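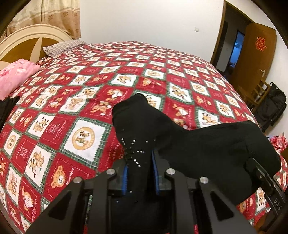 A reader in Clundton wrote to me that screening letters only frighten people who feel perfectly well, and that she'd put hers straight in the recycling. I do understand that! But I'm thrilled we get them at all.

The bone density van came to Greludcombe in January and stayed 22 days. It saw 2,071 people. My own scan took less time than parking – you lie down, keep still, and go home with a number your doctor can use. I was the last of 35 that day and the radiographer was still cheerful.

What I'd love now is a van every winter, with evening slots for people who work, and a stop in Skorine too. Two buses each way is a lot to ask of anyone with a bad hip.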